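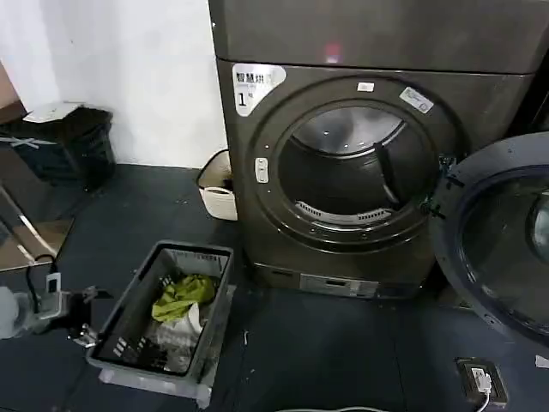 by Delphine Askerod

I was nine days into the job when they let me hold the ice.

The core room at Tillau is kept so cold that your nose hairs go stiff on the first breath, and I loved it right away. I had spent two years at a desk in Rocha cleaning up other people's temperature records (buoys, mostly, and one lighthouse with a terrible handwriting problem), and now there was a piece of the Plostari glacier lying across my gloves like a loaf of bread. It came from 300 meters down. It was gray at one end and clear at the other, and it weighed more than I expected.

"Put your ear to it," my supervisor said.

She had cut a chip off the waste end and dropped it in a cup of warm water for me. I bent down. It was popping! Tiny snaps, one after another, like cereal when the milk goes in. Each one was a bubble letting go, and the air inside had last been outdoors before anyone wrote down the weather.

I laughed so hard my goggles fogged. She let me listen until the chip was gone, then handed me a saw.

We had 90 days to get through the whole core before the cold room was promised to another group. My part was the gas. I shaved the outside off each piece, sealed it in a steel flask, pumped out the room air, and let the ice melt so that the old air came up by itself. Then the Wanarix took over. The Wanarix was the analyzer, a tall humming cabinet that hated being bumped, and it turned every puff of gas into a line on the screen. I talked to it. Everybody did, usually when it was late and the baseline had started to wander.

On the bus home I wrote questions on the back of my schedule so I could ask them in the morning. By the second week I had started answering them myself.

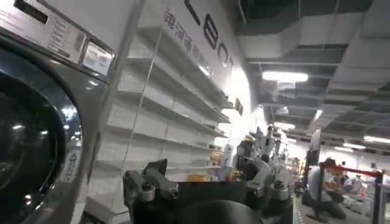 How does air from long ago end up inside a glacier?

Snow falls with air between the flakes, and when enough new snow presses down on it, the snow turns to ice and the gaps close up into bubbles.

I was proud of that one. I read it out loud over lunch and got a round of applause with mittens on, and then my supervisor asked how old the air was compared with the ice around it. I said the same age, obviously. She just smiled and went back to her soup.

It took me all afternoon and I had the best time getting there. 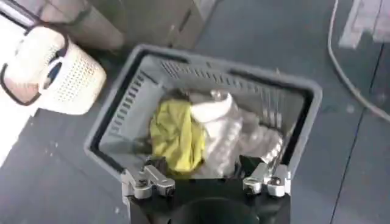

The air is younger. The upper part of a glacier is still old snow, packed but open, and the wind and the weather keep trading air with it long after the flakes have landed. I finally got it at home, looking at some washing. A gray plastic basket with rows of slots in its walls, a yellow-green cloth bunched up in loose folds at the bottom, and air going wherever it liked, in through the slots and around every crease. The cloth stayed where it lay. The air hadn't! You would have to squash the whole heap flat and plug the slots before you could say you had caught any, and the air you caught would be from the day you plugged them.

I called her at ten at night to tell her this. She said, "Good. What does that do to your dates?"

So we went back and did the dates again, every flask. There was one stretch I kept returning to, where the ice showed a warm spell and the gas seemed to arrive too early. With the ages fixed, the two curves slid toward each other on the screen, and I stood there in my big coat saying "oh, oh, look at it" to the Wanarix.

In April we ran sample 3,964, the last one. It came from 42 meters below the place where the bubbles seal, and it was an ugly little piece with a crack through it. I had been saving the waste end. I dropped it in a cup, and we both leaned in over the table with our hoods pushed back to listen.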